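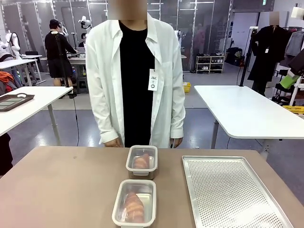
Photo: Margus Petrauskas

I have been promising a post about money since June, and several of you have written to ask where it went. It went into a drawer, along with the first version of our budget, because that first version was so cheerful and so wrong that I couldn't bring myself to share it. We're on the fourth version now, and I feel a little braver.

For anyone new, we are a small group planning a robot station for kitchen work. Packing, lids, trays, moving a thing from one dish to another without crushing it. I do the buying, mostly because I once ran the supply room for a bakery and I'm the only one of us who enjoys reading a quote all the way down to the shipping terms (I really do, it relaxes me).

The big item was always going to be the arms. We had quotes from Jokine and from Baert, and I went back and forth between them for longer than I'd like to admit. Jokine was cheaper on the first page. Then you got to the second page, and there were the mounting plates, the training day, and a support plan that you could technically say no to, if you were a calmer person than I am. Baert put everything in one number, which looked scary and came out lower. I've learned to ask every seller the same dull question now: what will I have to buy from you in the first year that isn't on this sheet? Some of them answer very quickly and some of them need to call you back.

What I underestimated, and I mean badly, was the small stuff. My first budget had a single line that said "kitchen items" with 100 dollars next to it. Bless me. You want more than one kind of container, because a clear one and a steel one are two different problems for a robot, and the same goes for lids with flaps on the sides and lids without.
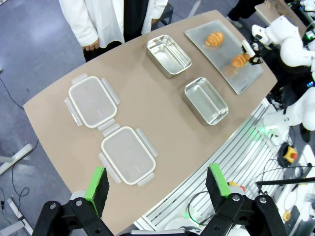
Then you want spares of everything, in the same make and the same size, and you want them bought together. Stores change their stock all the time, and a lid that is a hair wider than last month's will cost somebody an afternoon. The kitchen line in version four is 1,709 dollars, and I'm not embarrassed by it anymore. Food has its own line too, and it comes back every month like the rent.

Gripper pads are another one. They are soft, and soft things wear, so I have them down as a supply and put them on the same page as the paper towels and the plastic wrap. Culari sells them in packs of 15, and I've planned on a pack at a time until we have a better idea of how fast we go through them.

Tables! I had planned to use whatever we had. Margus talked me out of it, very kindly, over a long lunch. He likes a table deep enough to lay out the trays and containers with room left over, in a plain color, and heavy enough that it stays put when somebody leans on it. He also made me add money for rails, cable covers, and proper stop buttons, none of which had crossed my mind. I wrote it all on the back of the lunch receipt, and then of course I needed the receipt for the expense report.

So the sheet has 41 lines at the moment, and I expect it to grow. The one I still can't settle is storage. Grilano makes a nice closed cabinet that would hold all the trays and lids, but it takes nine weeks to arrive and I'd have to move money out of the spares to pay for it. If you've bought from them and have an opinion on the hinges, please leave me a comment. I'm holding the order until I hear from a few of you.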